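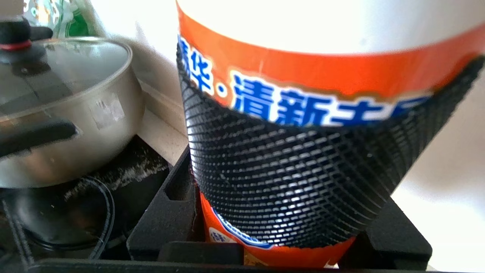
How to do a full sink-side clean in 43 minutes

Posted Sunday, April 15, 2018

Short version for people in a rush. Clear, spray, wait, dishes, faucet, sink, counter, cooktop, dry. In that order. If you do the counter first you will do it twice, ask me how I know.

I do this one every week in a rented kitchen in Dravthorpe. Small place, one sink, one stretch of counter, induction top right up against it. Most kitchens like that work the same way. If yours is bigger add time.

What you need

Bottle of kitchen cleaner, the degreasing kind
Dish soap
Two microfiber cloths, one for wet, one kept dry
Soft sponge. Not the green scratchy side, not on chrome
Old toothbrush
White vinegar
Measuring jug
Glass scraper for the cooktop if things are really bad

I use Kusus cloths, they come in a pack of 18 and last ages. Any lint free cloth is fine. Old T-shirts also OK.

Check the label on your cleaner before you start. Some of the strong degreasers say no aluminum and no natural stone. If you can't read the label becuase it's imported, look the product up or use plain dish soap. Never mix a cleaner with bleach, and don't put vinegar on top of bleach either.

Step 1. Clear everything

Everything off the counter. Dirty things go next to the sink, clean things go to the table or on top of the fridge, wherever. Don't put stuff away yet, that's a different job and you will lose twenty minutes to one drawer.

Cooktop must be off and cool. Check the heat light if yours has one.

Step 2. Spray the greasy spots and walk away

Wall behind the cooktop, the counter edge nearest the pans, hood if you have one. Don't soak it. Light spray, then leave it for a few minutes while you do the dishes. The waiting does most of the work, scrubbing right away just smears grease around.

Keep the bottle off the cooktop glass if it's dripping. Leaves a ring that's a pain later.

Step 3. Dishes

Warm water, small squirt of soap. Cups and glasses first, then bowls, then plates, pans dead last. Rinse as you go. Plastic needs hotter water than you think, oil sticks to it. Run a finger inside, if it squeaks it's done.

Stack them upside down on a rack or a folded towel.

Step 4. Faucet

People skip this. It's two minutes. Wipe the whole thing with a soapy sponge, start at the spout and work down. Then the toothbrush around the collar where the arm turns, gunk sits in those grooves. Then around the base where it meets the counter.

For hard water marks: mix vinegar and water half and half, wet a cloth, wrap it on the dull part. Five minutes, not an hour. Chrome is fine with that but if your faucet is brass, gold color or painted, skip the vinegar and stick with soap. Also keep the wrap away from marble or any stone you're not sure of.

Rinse it well. Dry right away with the dry cloth or the spots come straight back. The arm always shines up first, the low part of the body near the counter takes a second go.
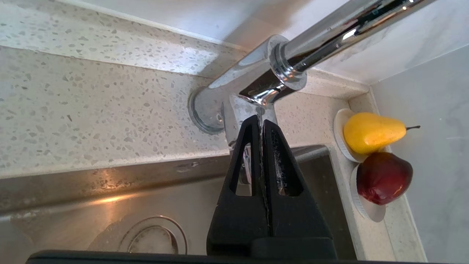

Step 5. Sink

Take the strainer out. Toothbrush it on both sides, under the lip too. Soap on the sponge, follow the grain of the steel, back and forth and not in circles. Corners with the toothbrush.

Baking soda if there are tea stains. Sprinkle, damp sponge, rinse. No steel wool, ever, it leaves bits that rust. I wrecked a Fasby sink that way at my last place, little orange dots all over and they never fully came out.

Then the drain. Pour 1000 ml of hot tap water down slowly. Not boiling if your pipes are plastic. Smelly drain, do this with a squirt of dish soap first.

Step 6. Counter

Wipe crumbs into your hand, not into the sink you just cleaned. Soapy cloth, then a plain wet cloth, then dry. Three passes, it's fast. Move toward the sink so any water ends up there.

The strip behind the faucet and the joint along the wall hold the most dirt. Toothbrush again. 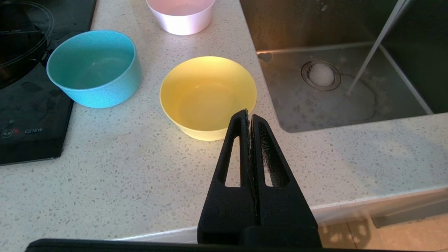

Speckled counters are sneaky. They hide crumbs and they hide water, so a surface can look perfect and still be sticky under your hand. Get down low and look across it against the light. Anything you parked there while washing has to move too. Bowls are the worst for this, like the blue and yellow ones here with a bit of water still in the bottom. Tip them out into the sink, dry under the base, then wipe where they stood. Same for the gap next to the cooktop glass, run a cloth corner along it. And turn the faucet off before you start drying or you're chasing splashes.

Step 7. Cooktop

Damp cloth with a drop of soap. Go over the controls lightly, if yours are touch controls use the lock or it will beep at you the whole time. Burnt on spots: wet cloth on top for ten minutes, then scraper held nearly flat. Don't dig. Dry and buff in straight lines.

Wipe the underside of your pan too. A greasy pan bottom puts the ring right back.

Step 8. Go back to the sprayed spots

Wipe top to bottom with the wet cloth, rinse the cloth, wipe again. If it still feels tacky give it one more light spray. Rinse anything that touches food.

Step 9. Dry and put away

Dishes away, strainer back in, cloths in the wash. Hang the sponge so it drains. Swap it when it smells, I usualy get 2 weeks.

Things that go wrong

Streaks on the cooktop: too much soap. Wipe again with plain water and dry.

Chrome still cloudy after vinegar: could be a worn finish and not scale. Run a nail over it, if it feels smooth there's probably nothing to remove.

White film on the counter: cleaner that wasn't rinsed off. Plain wet cloth, twice.

Sticky plastic even after washing: soak in hot water with dish soap, then wash again. Baking soda paste if that fails. Really old plastic sometimes stays sticky, toss it.

Sink smells again next day: it's the strainer or the overflow hole. Toothbrush and soap in the overflow, then rinse with the jug.

Update: a few people asked about the Kushnir scraper I had in the March post. Still using it, same blade. Put the cap back on before it goes in the drawer.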